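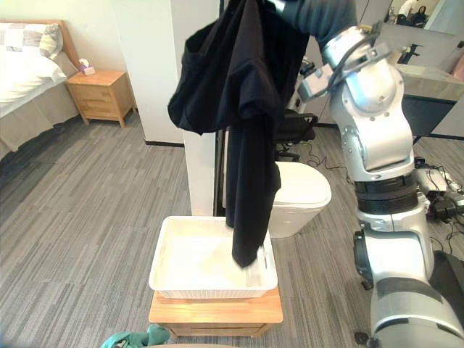

3.2 Storage of cut rhubarb before freezing

Rhubarb stalks were supplied by two growers, one at Fosard and one at Nirkness, and were pulled on the morning of each trial. Leaves were removed in the field. Stalks were kept in the shade during transport and reached the test kitchen with the base intact. Any stalk with split skin or visible insect damage was set aside and was not used in any treatment. After this step 128 stalks remained, of which 82 came from the Fosard grower.

Each stalk was rinsed in tap water, dried with a clean cloth and cut into short lengths with a stainless steel knife. The base and the top of the stalk were discarded, as earlier work in our kitchen (Ông and Shearer, unpublished) had shown that both ends stay stringy after cooking. Pieces from each grower were mixed in a large bowl and then divided by weight, so that a single bag could hold pieces from several stalks but never from both growers.

The bags were assigned to four treatments. In the first, raw pieces were bagged and frozen straight away. In the second, raw pieces were spread on a lined tray, frozen until firm and then bagged. In the third, pieces were blanched in boiling water, cooled in iced water, drained and bagged. In the fourth, pieces were tossed in white sugar and left to stand in the refrigerator until juice had collected, and both fruit and juice were bagged. Air was pressed out by hand in every case. A vacuum sealer was available but was not used, as the aim was to follow methods that most home cooks could repeat.

Bags were held in an upright household freezer set to its normal running temperature. Position in the freezer was changed each time a bag was taken out for testing. The door was otherwise opened only for ordinary kitchen use, which was logged.

3.3 Assessment after thawing

Bags were thawed overnight in the refrigerator. The liquid released was poured off through a sieve and weighed, and drip loss was expressed as a share of the weight of the bag contents before freezing. For the sugared treatment this value includes juice drawn out before freezing, and it should not be compared directly with the other three. Colour was scored against printed cards under the same kitchen light, by one assessor (Shearer), who did not know the treatment. Firmness was scored by hand on a 4-point scale, where 1 is collapsed and 4 is close to fresh.

Pieces were then stewed in a covered pan with no added water and scored again for firmness and flavour. Thư Ông prepared all of the stewed samples and took no part in the scoring.

Differences between growers were larger than expected for colour. The Nirkness stalks were greener at harvest, and colour scores are therefore reported separately for the two growers. Firmness scores were pooled. The sugared pieces could not be fully disguised from the assessor, and their flavour scores are left out of the ranking in Section 4.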